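The pick-up trick

Colton Grewal has put 600 hours into two secondhand arms at Zullden, a shared workshop behind a tyre fitter's. I went expecting to be sold something.

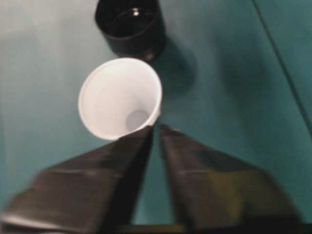
Can a home-built arm do useful housework yet?
Very little of it, and slowly. Paper cups are forgiving. Wet plates aren't.

What it costs

Colton won't give a total. The Gajdoš motors were the bulk of it, and he has replaced five.

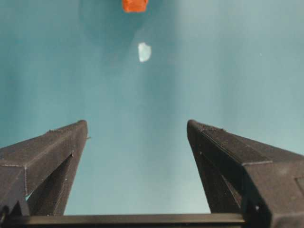
The grip problem

Zdeňka Brabec, at the next bench, thinks the fingers flex too much. I'm inclined to agree.

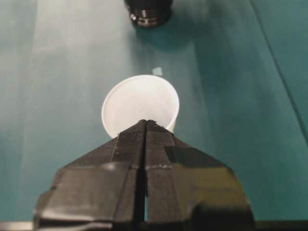

Who it's for

Colton talks about helping people with weak hands. I'd want to see 21 clean runs in a row before
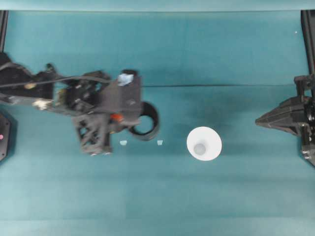
I let it near my own kitchen, and his best so far is nine.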